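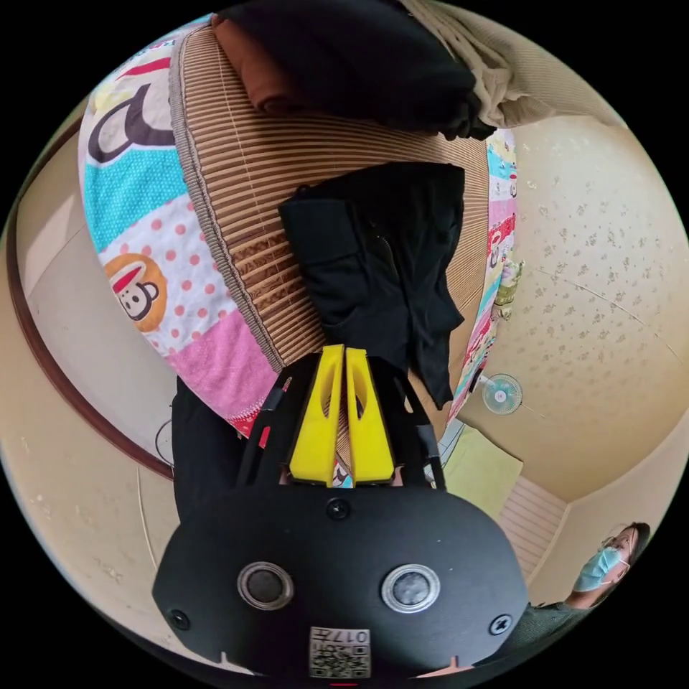
Folded black garment on a striped mat.

Vivanier commuter pannier, two months in

I bought the Vivanier pannier in September to replace a backpack that left my shirt soaked every morning. My ride from Loltville to Skatham is flat and mostly on bike lanes, with one bad stretch of cobbles by the station. The bag has done that trip nearly every workday and I have a fair idea of it now.

It weighs 891 grams empty on my kitchen scale. That's heavier than my old Marras bag, but the Vivanier has a stiff back panel and doesn't swing into the spokes. The 2 hooks slide along a rail and lock with a small screw. Mine fit a standard rear rack without the spacers. On the cobbles there is a slight rattle, which I fixed with a strip of old inner tube.

The roll top keeps rain out. I rode home in a downpour and my papers were dry. The outside pocket is another matter — the zipper has no flap and water gets in at the corner, so I don't keep my phone there.

Inside there is room for a laptop, lunch, shoes and a change of clothes. There are no dividers. Small things end up at the bottom.

Off the bike it's awkward. The shoulder strap is thin and the hooks dig into your hip. Fine for crossing a parking lot, not for a walk across town.

I paid 187 for one bag. The pair is 400, so you save nothing by buying both — get one first and see if you need the second.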